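**Tidon Memory Wire, bracelet size – stock no. 539**

Tidon is a hardened wire sold in ready-formed loops. It keeps its shape when stretched, so a bracelet made on it needs no clasp and fits most adult wrists. Each pack holds 6 loops. The finish is bright or antique, and both cost the same. 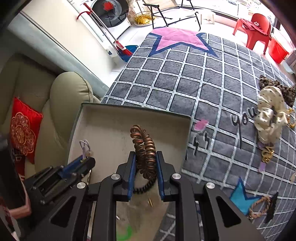
Choose the wire by the weight of your beads. Standard gauge carries seed beads and small glass rounds, while the heavier Breltmont gauge is better for stone or shell. A finished coil with several turns, like the copper-brown coil (perhaps a bracelet) held upright over the cream-white box, will use more beads than a plain strand, so buy a spare packet of the same batch. Colours can vary between batches.

Do not cut memory wire with ordinary jewellery cutters. It will mark the blades. Use the Montoya hard-wire cutter, sold separately, and wear eye protection – short ends can fly. Turn a small loop at each end with round-nosed pliers, or glue on a Broritz end cap and leave it overnight.

Store finished pieces flat, in a shallow box or tray. Hanging them from a hook pulls the coils out of line over time.

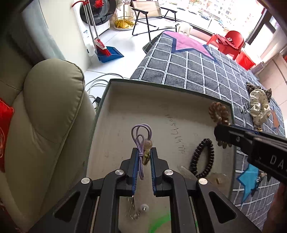 *Dark brown coiled bead bracelet on a tray, with a lavender cord keychain.*

**Pack contents:** 6 loops of wire, 2 end caps

**Also needed:** beads, hard-wire cutter, round-nosed pliers

**Care:** wipe with a dry cloth, keep away from water and perfume

**Returns:** unopened packs only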